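串刺し工程の自動化 現場写真とメモ
Parnia ウィドソン(Widoson)工場 調理準備課
掲載日 2024年7月29日

このページは、調理準備課の串刺し工程で進めている双腕化の作業記録から、写真と補足をまとめたものである。対象は、トレーに置かれた丸い具材を一つずつ細い棒に刺し、既定の個数になったところで次工程の受け台へ渡す作業である。機械側の構築はGrusttonが、工程側の仕様と作業者の配置は当課が担当している。制御と作業記録のソフトウェアは、両社の間でKahsayと呼んでいる。

導入前の串刺しは手作業のみだった。具材の柔らかさと大きさが一つごとに違い、専用機では刺し位置が安定しなかったためである。過去に型枠式の串刺し機を試した時期があるが、具材の径が揃わない日には割れと抜けが多く、結局は手直しの人員を後ろに付けることになった。今回の構成は型枠を使わない。片方のグリッパーが棒を保持し、もう片方がトレーから具材を取って棒の先へ運ぶ。手作業の手順をそのまま左右の腕に割り当てた形である。

工程の範囲は次のとおり。

対象に含むもの:トレーからの取り出し、棒の保持、刺し込み、受け台への移載。
対象に含まないもの:具材の洗浄と選別、トレーへの配置、外観検査、洗浄後の機器の組み戻し。

含まないものはすべて従来どおり人が行う。したがって、串刺し担当の作業が丸ごとなくなったわけではなく、担当者の一日の中での配分が変わった。その内訳は後段に書く。

1. 保持

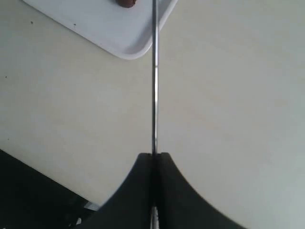
手作業から機械へ移すときに最も時間を要したのは、刺し込みの動作よりも、その前段にあたる保持の設定だった。熟練者は棒を持つ位置を刺すたびに少しずつ変えている。最初の一個では先端寄りを持ち、個数が増えるにつれて手元側へ下げる。本人たちはこれを手順として意識しておらず、標準書にも記載がなかった。機械では持ち替えの回数がそのまま時間になるため、持ち替えをしない保持位置を決める必要があった。黒い指の合わせ目に細い金属の棒を立てて挟む場合、指の上に出ている長さが長いほど、刺し込み時のたわみが大きくなる。一方で短くすると、具材を運んでくる側の指と干渉する。Grusttonの初期案は突き出しを長く取っていたが、作業者の意見を入れて短くし、運搬側の進入角度を変えることで干渉を避けた。棒の表面は光を強く反射するため、先端位置の検出には明るい筋を棒の縁と取り違えない処理が加えられている。

保持に関する現在の設定と注意事項を記す。

・棒は一本ずつ供給し、束からの自動取り出しは行わない。
・指の閉じ力は棒の種類ごとに登録する。登録のない棒での運転は禁止。
・棒が傾いて保持された場合、機械側では修正しない。停止させて人が取り直す。
・指の接触面は休憩ごとに拭き取り、記録票に時刻を記入する。
・指先の摩耗は目視で判定する。判定は当日の責任者が行い、オペレーター単独では行わない。

傾き修正を機械に任せなかったのは、先端の向きを誤認したまま再把持に入る例が試験中にあったことによる。対策が済むまでは人の作業として残す。この項目については作業者から、停止のたびに呼ばれるのでは手を離せない、という指摘が出ている。呼び出しの方法は現在見直し中で、停止一回ごとに表示灯を点ける方式から、連続した停止が起きたときだけ音で知らせる方式への変更を検討している。

2. 担当者の作業の変化

串刺し担当はこれまで14名で、二つの班に分かれていた。双腕機の運転開始後も人数は変えていない。変えたのは班の中での役割である。従来は全員が刺し込みを行い、具材の補充を持ち回りにしていた。現在は、トレーの準備、機械の監視と復旧、手刺し、外観検査の四つに分け、半日で交代する。

交代を半日単位にした経緯がある。当初は一日単位で組んだが、監視の担当から疲れ方が手刺しと異なるという申告が続いた。手刺しでは指と手首に負担がかかり、監視では待ち時間の長さと、停止がいつ起きるか分からないことが負担になる。同じ日のうちに両方を経験する組み方へ変えたところ、申告の件数は減った。ただし引き継ぎの回数が増え、昼の交代時に記録票の記入漏れが出るようになった。記入欄を減らし、停止の理由は選択式に改めた。

機械の復旧を行えるのは、Grusttonの講習を終えた者に限る。講習の教材は407ページあり、保全担当向けの内容が大半を占めていた。現場の作業者に必要な部分だけを抜き出した手引を当課で作成し、こちらを日常の参照用としている。教材全体は保全室に置く。

工程設計を担当しているZaid Nasrallahは、導入の検討段階から作業者への聞き取りを受け持ってきた。聞き取りの記録には次の発言が残っている。

「手で刺しているときは、硬い具材に当たれば押す前に分かる。機械の横に立っていると、割れてから分かる。そこが一番やりにくい。」(手刺し経験の長い作業者)

「補充だけなら楽かと思ったが、並べ方が悪いと取り損ねが増える。並べる側の責任が前より見えるようになった。」(トレー準備の担当者)

「停止の理由が画面に出ても、直し方は出ない。直し方は横の人に聞いている。」(監視に入って間もない作業者)

三つ目の発言を受けて、停止理由ごとの処置をまとめた一覧を機械の脇に掲示した。一覧は作業者が加筆してよいことにしており、加筆分は週末に当課で確認のうえ清書する。清書の際に削った記述が翌週また書き足されることがあり、その場合は削らずに残している。現場で必要とされている記述とみなすためである。

3. 取り出しと刺し込み 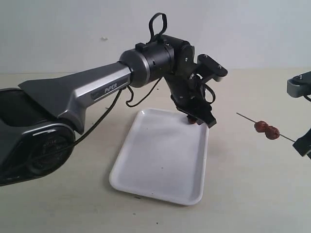 双腕機を入れたことで、手刺しの技能は不要になるのか。

当面は必要であり、手刺しの枠は毎日設けている。機械が止まったときの代替生産と、新しい具材の条件出しの両方に手刺しの経験者が要る。条件出しでは、まず人が刺して割れやすい向きと適切な速さを確かめ、その結果をKahsayに登録する。登録の元になる値を機械だけで得る方法は、現時点では用意していない。このため新しく配属された者にも、監視の講習より先に手刺しの訓練を受けさせている。

取り出しでは、トレーの縁に寄った具材が課題になっている。指はトレーの上から斜めに入るため、縁のすぐ内側にある具材に対しては、指先が縁に重なる姿勢になりやすい。人であれば指先で内側に寄せてから取るが、機械では寄せる動作に専用の手順が要り、時間もかかる。現在は配置の側で対応し、縁から離して置くことをトレー準備の作業標準に加えた。標準を追加した直後は守られないことが多かった。作業者の説明では、縁に沿わせるほうが早く並べられ、持ち運びのときにも転がりにくいという。指摘はもっともなので、内側に浅い仕切りを設けたトレーの試作を依頼している。

刺し込みの側では、二個目以降の押し込み量が品質に影響する。暗い赤色の具材を二個、棒の中ほどで互いに接するまで寄せた状態では、個体ごとの大きさの差がそのまま全体の長さの差になる。手刺しの担当者は、小さいものが続いたときに間隔を少し空けて長さを揃えていた。機械は接触を検知した位置で押し込みを終えるため、この調整をしない。次工程の受け台は長さのばらつきを一定の範囲まで許容するが、範囲を外れたものは検査で手直しに回る。手直しの担当は検査と兼務であり、小粒の具材が入荷した日には検査が遅れる。これは導入前に見込んでいなかった影響である。

配線についても一点記録しておく。腕に沿って垂れるケーブルの一部は、姿勢によって関節の前を横切る。運転に支障は出ていないが、清掃時に布を引っ掛けた例があった。清掃は停止操作の後に決められた退避姿勢を取らせてから行い、ケーブルに触れる箇所は上から下へ一方向に拭く。退避姿勢の呼び出しは作業者の権限で行える。姿勢の変更は保全の権限とする。

4. 試験運転の記録から

試験期間中に双腕機で処理した串はほぼ2000本である。停止の記録は124件あり、理由は選択式の区分で集計した。件数の多い順に、取り損ね、棒の傾き、刺し込み時の割れ、その他となる。取り損ねの多くは前述の縁寄りの配置に関係する。割れについては具材の硬さとの関係を調べているが、入荷ごとの硬さの測定を始めたのが試験の途中からであり、まだ比較できる形になっていない。

速度の比較は、このページには掲載しない。手刺しの速さは個人差と時間帯による差が大きく、機械の値と並べると作業者個人の評価として読まれるおそれがあるためである。集計は班単位で行い、個人別の値は当課でも保持していない。この取り扱いは導入前の説明会で作業者に示した条件であり、Kahsayの設定でも手刺し席の記録には氏名を紐づけていない。

一方、機械側の停止記録には復旧した者の名前が残る仕様になっていた。保全の履歴として必要だというのがGrusttonの説明だったが、作業者からは、復旧の回数が多い者ほど操作が悪いように見えるとの意見が出た。実際には、手の空いている者や慣れている者が呼ばれて対応することが多く、回数は操作の良し悪しを示さない。現在は名前の代わりに班の区分を記録し、詳細が必要な場合のみ引き継ぎ票と照合している。

5. 作業台まわりの運用

具材の小片や粉が台の上に残ると、画像処理で具材の候補として拾われることがある。手作業のときも台は清掃していたが、目的は衛生の維持だけだった。双腕機では誤検出の防止という目的が加わり、清掃の頻度が上がった。清掃の担当は監視の担当が兼ねる。頻度を上げた分の時間は、監視の待ち時間の中では吸収しきれず、停止時間の一部として計上することにした。計上の扱いを決める前は、作業者が休憩の前後に清掃を済ませていた時期があり、これは是正した。

台の高さは機械の都合で決まっている。手刺し席の台より低く、小柄な作業者には問題がないものの、背の高い作業者から腰の負担が報告された。脚の下に高さ調整の部材を入れる案は、機械の位置合わせをやり直すことになるため見送り、復旧作業のときに使う腰掛けを置いた。腰掛けの位置は床に印を付けて固定している。

照明は機械の側だけ拡散板を付けた。棒と指先の反射を抑えるための措置だが、隣の手刺し席からも手元が見やすいという声があり、手刺し席にも同じものを取り付ける予定である。

6. 今後の予定

9月に、仕切り付きトレーの試作品を使った再試験を行う。確認する項目は、縁寄りによる取り損ねの件数、トレー準備に要する時間、洗浄のしやすさである。洗浄については洗い場の担当者にも参加を求める。仕切りがあると角に汚れが残るのではないかという懸念が、試作の図面を回覧した時点で洗い場から出ている。

長さの調整機能は、Grusttonが方式を検討中である。押し込みの終点を接触の検知だけで決めず、全長の目標値から逆算する案が出ている。目標値を誰が入力するかは未定で、当課としては入荷時の選別担当が小粒、標準、大粒の区分を選び、値そのものは登録済みのものを使う運用を提案している。選別担当の作業がその分増えるため、区分の判定に要する時間を測ってから決める。

役割の四区分と半日交代は、再試験が終わるまで変更しない。夜間の運転については計画がなく、監視者を置かない運転も行わない。

本ページの内容に関する問い合わせは、調理準備課のZaid Nasrallahまで。機器の仕様に関する質問は、当課で取りまとめてからGrusttonへ送るので、個別に連絡しないこと。停止理由の一覧の最新版は機械脇の掲示を参照。課内の共有フォルダにあるものは清書前の版である。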